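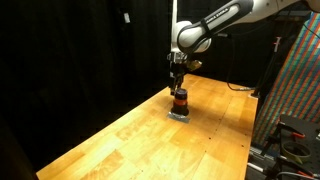 Mi rincón del café en Kirkero

¡Por fin me pongo con la galería! Llevaba desde julio prometiéndosela a Duangjai Phromma, que me pregunta por el banco cada vez que hablamos, y ya me daba vergüenza. Aviso: soy muy pesada con la madera, y con las tazas más todavía.

El banco
Listones de madera clara unidos a lo largo, con su veta, sus nudos oscuros y algún agujerito por ahí. Pongsak Sriwong me insistía en que los tapara con masilla y yo que no, que me gustan así (y así se quedan). Es largo, larguísimo, y cuando le da la luz fuerte se pone de un amarillo casi naranja que me alegra la mañana. Me costó 900 en Tutstead, transporte aparte, y lo subimos entre 2 personas por una escalera estrechísima. ¡No lo repito!

El vaso negro
Mi favorito de los 13 que tengo. Negro, un pelín más abierto por arriba y con esa banda entre rojo y naranja en el medio. Lo encontré en Florard, al fondo de una estantería, y me lo llevé sin mirar el precio. Duangjai dice que le pega más un té, pero yo en él tomo café y punto.

La base gris
Cuadrada, plana, apenas más grande que el culo del vaso. Al principio me parecía sosa y ahora la pongo siempre, me encanta ese gris un poco plateado encima de la madera. Si alguien sabe dónde venden otra del mismo tamaño, que me escriba, que en Pramanik ya no les quedan.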